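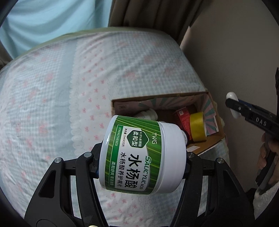

Tidying tips from a gripper study: what goes in the box, and in what order

5 July 2022
By the Lockwood home pages desk

Packing small things into a box is a job most of us do without thinking. The Stikico project has spent a good while thinking about it. Its researchers wanted a robot arm to learn household packing from people, so they gave people a hand-held gripper with two fingers and a camera on it, and asked them to put away bathroom and desk items at home. The recordings, 709 of them in the set written up in April, were used to train the arm.

The result that interested us was a side one. Some ways of packing were easy for the arm to copy and some were hopeless, and the easy ones are mostly good habits for human hands as well. We have tried them in our own cupboards and on the shelves at the Sovon workshop.

Clamp a jar across its length

People picked up screw-top jars in one of two ways: round the middle, or with one finger on the base and the other on the side of the lid. A full jar of cotton pads, such as salicylic acid ones, can be carried on its side the second way. The study found this grip turned less in the fingers when the jar was set down in a tight space. It also keeps the middle of the label clear, so you can read what you are holding.

Check the lid first. A lid that is only half on will shift when you press against it. Give it a proper turn before the jar goes anywhere near a box, and keep anything with liquid in it upright if you have the room.

Fold the flaps right back

Open flaps were the largest single cause of failed attempts. The arm would come in at a low angle, touch a flap and stop. If your box has deep inner flaps, fold them down the outside and hold them with a bit of tape. A box that stays in use for months is better with the flaps cut off.

Put the box on something firm

Beds are where a lot of sorting gets done, and they are fine for laying things out. For the packing itself a mattress is a nuisance. The box tips towards whatever you press on, and more so near the edge. Slide a large tray or a drawing board underneath. In the study, a board under the box did more for the results than any change to the software -- the Prutari group, who repeated the work with a different arm, reported the same.

Big and square first

Boxes go in before bottles, and bottles before anything round that can roll. A roll of tape can stand on its edge if it is wedged between two flat sides. Loose caps should go back on their bottles or into a small bag.

Leave a finger's gap

The arm needed space on two sides of each item to let go cleanly. Hands need less, but not by much. If you have to dig your nails in to lift something out, the box is too full. Leave 3 cm free at one end and you can slide things along to reach the one you want.

Do it slowly once

Recordings made at a normal, rushed pace were harder to learn from than slow ones. Teaching a child or a new helper is similar. Pack one box at half speed, say nothing, then let them do the next.

What didn't help

Coloured stickers on the lids made no difference to the arm and very little to us. Dividers helped with small bottles but got in the way of jars. Non-slip matting in the bottom of the box was a mixed result: items stayed put, but they were harder to turn once they were down.

Comments (3)

tinshed: The board under the box is a good one. I use an old shelf on the spare bed. Would not cut the flaps off though, I need mine to close for the loft.

marrowfat: Does the grip on the lid work for glass? I have heavy jam jars and don't fancy it.

Lockwood home pages desk: We would keep to two hands for heavy glass, one of them underneath. The study only used plastic.

Last updated: a line on liquids was added to the jar section.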